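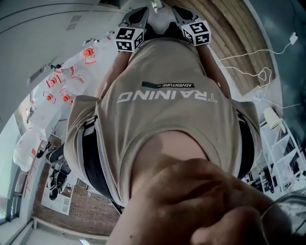
Qui sommes-nous

Trullari est un cabinet de sécurité informatique installé à Nantes. Nous testons les sites et les applications web de nos clients, nous écrivons ce que nous avons trouvé, et nous restons disponibles pendant que leurs équipes corrigent. Nous travaillons surtout pour des structures moyennes : billetteries, mutuelles, éditeurs de logiciels de gestion, quelques collectivités.

La société a été fondée par Hala Erraji et Orest Bilyk. Ils se sont connus chez un hébergeur, où ils traitaient les incidents de nuit. Beaucoup de ces incidents avaient la même origine : une extension jamais mise à jour, un compte d'administration partagé entre plusieurs personnes, un formulaire qui acceptait tout. Ils ont alors voulu intervenir plus tôt, avant l'appel de trois heures du matin.

Ce que nous faisons

Tests d'intrusion. Nous examinons une application avec l'accord écrit de son propriétaire, dans un périmètre et à des dates fixés ensemble. Chaque faille est décrite avec les étapes pour la reproduire, son niveau de gravité et une proposition de correction. Un second passage, après les corrections, est compris dans le prix.

Revue de code. Nous lisons principalement du PHP, du Python et du TypeScript. Pour les autres langages, demandez-nous d'abord : nous préférons refuser une mission que la faire à moitié.

Formation. Les sessions durent deux jours et se déroulent dans vos locaux ou dans les nôtres, par groupes de huit au maximum. Les participants attaquent puis réparent Gaber, une petite boutique en ligne que nous avons écrite avec beaucoup de défauts volontaires. On y pratique l'injection SQL, le XSS, le vol de session et les erreurs de droits d'accès. Il faut savoir programmer un peu, mais aucune connaissance en sécurité n'est demandée.

Flunis. C'est notre outil de suivi des vulnérabilités. Il remplace le tableau que tout le monde modifie et que personne ne relit. Nos clients y ont accès pendant la mission et douze mois après.

L'équipe

Hala Erraji dirige la société et signe tous les rapports. Orest Bilyk s'occupe des tests d'intrusion. Morven Purves, arrivée d'Écosse, est responsable de la revue de code – elle répond en anglais ou en français, selon votre préférence. Fadwa Ouali a conçu les formations et en anime la plus grande partie. Jade Fortin développe Flunis et assure le support aux clients.

Quelques chiffres

Depuis notre création, nous avons mené 146 missions et formé 459 personnes. Gaber contient 300 défauts répertoriés, dont 100 sont utilisés dans la formation de base. Les autres servent aux sessions avancées.

Notre manière de travailler

Nous ne publions jamais le nom d'un client sans son autorisation. Quand nous découvrons une faille dans un logiciel tiers, nous prévenons d'abord son éditeur et nous attendons un correctif avant d'en parler. Les données copiées pendant un test sont effacées à la remise du rapport final, et une attestation vous est envoyée.

Nous ne vendons ni antivirus ni pare-feu, et nous ne touchons pas de commission sur les produits que nous conseillons.

Nous rejoindre

Nous accueillons chaque année un stagiaire de fin d'études, à partir de novembre. Le sujet est choisi avec Morven ou avec Orest. Les candidatures spontanées sont aussi lues – la réponse peut prendre deux semaines.

Nous contacter

Nos bureaux se trouvent au deuxième étage du bâtiment Heslow, entrée par la cour. Merci de prendre rendez-vous avant votre visite. Pour nous signaler une faille sur notre propre site, utilisez le formulaire « Signalement » en bas de page ; il arrive directement chez Jade et Hala.

Page mise à jour en août 2026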